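Keeping Bath Toys Clean

Bath toys get slimy on the inside long before they look dirty on the outside. Water goes in through the squeeze hole and stays there. A few habits will keep most of them usable.

After every bath
Squeeze each toy over the tub until no more water comes out. Stand it hole side down on a rack or a folded towel. Don't leave toys in a closed bin or in the corner of the tub.

Weekly soak
Mix equal parts white vinegar and warm water in a bucket. Draw the mix into each toy, let it sit 30 minutes, then squeeze it out and rinse 2 or 3 times. Foam letters and plastic cups can go in the same bucket. Don't add bleach to vinegar, ever.

Sealing the hole
A new toy can be sealed before its first bath. Dry it overnight, put a dab of waterproof glue over the hole, and give it a full day to cure. It won't squirt anymore. Skip this for babies who chew on everything, and check the seal now and then.

Small parts
Rubber ducks, caps and lids go down an open drain or under the tub mat. Dry them out on a table and put them away together in a mesh bag.

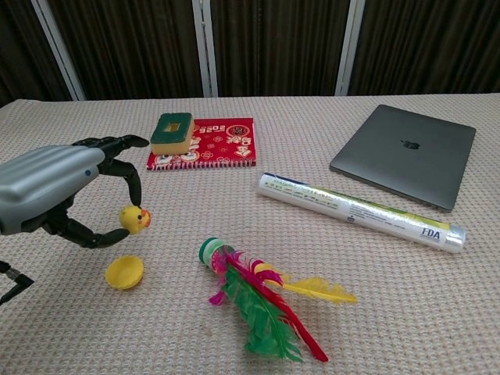 When to throw it out
Black flecks in the water you squeeze out mean mold. Cut one open if you aren't sure. Soaking won't get it all, so put the toy in the trash.

Updated June 2020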